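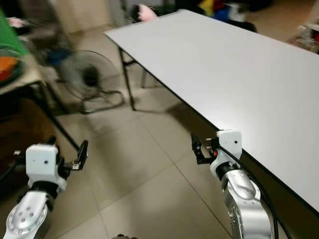

## 4.2 Finding the table before reaching for it

**Figure 3.** View from the head camera, with both grippers near the table. The pale top, its thin dark edge band and the tiled floor are the parts of the image that matter most to the edge finder described in this section.

We come now to the part of the system that gave us the most trouble and, I think it is fair to say, the most pleasure once it began to behave. The planner described in Section 4.1 is happy to move two arms about in open air all day long, but it knows nothing of furniture until somebody tells it, and in our software the telling is done by a module we call Darkeo. Its job is a modest one. It takes a single colour image and the matching depth image from the head camera, looks for a flat surface at a sensible height, and hands the planner a plate with four edges that neither arm may pass through.

Our first version of Darkeo worked from depth alone. We fitted a plane to the points, kept whatever lay close to it, and drew a box around the result. On a dark, well-textured worktop this was perfectly good. On a pale, matte top of the sort shown in Figure 3 it was a good deal less so, and the box would creep outwards or shrink back from one image to the next — sometimes by as much as 35 mm, which is more than enough to bring a finger down on an edge that the planner believed to be somewhere else.

The cure was to let the colour image have its say. Many tables carry a band along the rim that is darker than the top, and where such a band exists it makes a long, straight line that is easy to find even when the table lies at a slant across the view. Darkeo now looks for lines of this kind, throws away those that do not sit near the border of the fitted plane, and pulls the border across to meet the ones that remain. Floor tiles gave us some worry at this stage, as grout lines are also long and straight, but they lie well below the plane and the depth check removes them without any fuss.

A second difficulty is that the robot is forever looking at itself. The wrists and grippers take up a fair share of the lower part of the image, and their silver and white parts are close enough in colour to a light table top to be taken for a piece of it. We therefore draw the arms into a mask, using the joint angles at the moment the image was taken, and grow that mask by 10 pixels on every side. The cables are not in our arm model at all, and growing the mask does not always cover one that hangs in a wide loop. Finbarr Dunne wrote a small filter, kept in the code under the name Mazurek, which removes thin dark shapes that begin inside the mask and wander out of it. It is a plain piece of work and has needed very little care.

We ran both versions on 315 recorded views, setting the robot at a different angle to the table each time and leaving the rest of the room as it was. The people who live or work with such a machine will not clear away their fans, cabinets and soft toys on our account, and we wanted the background to be as busy as a real one tends to be. With the colour step turned on, the largest shift in any edge between neighbouring images fell to 10 mm. The extra work costs us 50 ms per image, and we were glad to pay it, as the planner only asks for a fresh plate before each new reach.

There remain cases that we do not handle well. A table with no band, or with a cloth over it, sends Darkeo back to depth alone, and a rounded corner is still treated as a square one, so the arms keep a little further away from it than they need to. Table legs are not modelled either. We add a fixed block beneath the plate to keep the elbows out, and we return to this rather blunt choice in Section 5, where the arms are asked to reach below the level of the top.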